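Narkell white work table and open shelf unit - reviewed after a winter of use

Rating: 3 out of 5

I don't trust furniture that calls itself "multi-purpose". It usually means nobody at the factory decided what it was for. The Narkell set is a white table with a matching shelf unit, sold together for $986, and the product page promises it will handle crafts, meals, sorting and homework. I paid full price, so I feel free to grumble.

The top comes first, as it's most of what you're paying for. White shows everything. Pale drips, pencil marks, the ring from a cup of milky tea. Narkell says the surface "resists everyday stains". Tea wiped off mine with a damp cloth, turmeric did not, and their help line suggested I try a damp cloth.
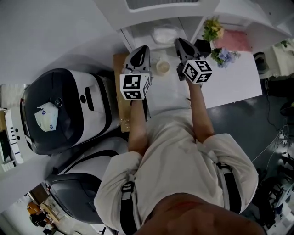 White table with a clear plastic cup, artificial flowers and the shelf unit behind.

A light plastic cup is a fair test of any table, I reckon. If you lean on the near edge of a cheap one, whatever you've left in the middle starts to shiver. The Narkell is better than I expected. Press hard with both forearms and there's a small give at the front, nothing that would tip a drink. I've kept a light wooden board on the left side of mine from the first month and do anything sharp or messy over there. You could say that a table needing a board on top has failed at being a table, and I'd have trouble arguing.

The shelf unit is the weaker half. It looks tidy enough in white, and the open front is handy for bags and odds and ends, but open shelving only stays neat if you do. The back panel arrived with a slight bow and I had to flatten it under a stack of books overnight. Assembly took me from 10 am until well past lunch. The instructions show 2 kinds of bolt that are the same colour and nearly the same length, and the printed diagram is no help at all in telling them apart.

Then there's small work. My main use is fiddly jobs with thin wooden sticks - plant labels, kite frames, the odd repair - and those want good light and a surface that doesn't grab. Under bright ceiling lights the top throws back some glare, and I've ended up shifting my chair more often than I'd like.
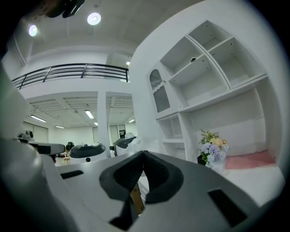 Bienvenido Rivera wrote in to say he'd had the same set for longer than I have, and that the glare bothered him until he put a grey felt mat down, after which he stopped noticing it. He also thinks I'm too hard on the shelves. Perhaps so, although I'd point out that the mat cost him another $74, and Narkell sells the mat.

I looked at the Vusow equivalent before buying. It's $1606 with the shelves, the corners are nicer and the white is a touch warmer. I couldn't find anything else to justify the difference, and the sales fellow couldn't either. The Hanov was cheaper and wobbled in the shop, so that was the end of that.

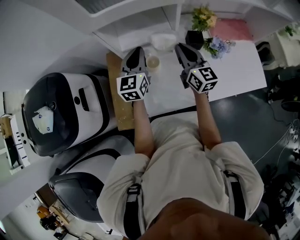
BALLARAT, September

An update, as a few readers asked how it's holding up. The legs are still tight. I've gone over the bolts once with the supplied key and found one that had worked a quarter turn loose. The front edge has a chip the size of a lentil, my own fault, and the colour underneath is a dull brown that catches the eye from the doorway. Narkell doesn't sell a touch-up pen.

A pot of artificial flowers lives at the back of mine these days, covering the turmeric. The shelf back has stayed flat. I'd buy the table again if it came on its own at a fair price, but it doesn't, and until that changes I'm leaving the rating at three.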